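Zuduner opened its lab to visitors in January, and I went because I have a kitchen and I dislike washing dishes. I expected a machine on a stand. Most of the visit was spent looking at simulated kitchens on a screen.
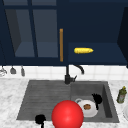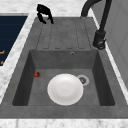
Kelly Goodall, who ran the session, told us they keep 300 of these practice kitchens. A new task gets 200 tries in simulation before anyone lets it near real plates. I think that is the right order to do things in, and I think the company should say so more loudly.

Open days usually sell the finished trick. I saw one at Predgate a few years back – a smooth 3 minutes, then coffee – and left knowing nothing about how often it failed. Goodall gave us the failures first. A man next to me complained that he had driven two hours to watch a computer.

I understand him, but I disagree. A sink is a hard place to work. Things roll, tip over and end up behind other things, and a buyer ought to see how a robot practices for that. If Skulex and Llanos hold open days this year, I would like them to put their practice runs on the screen too, and leave them up while people ask questions.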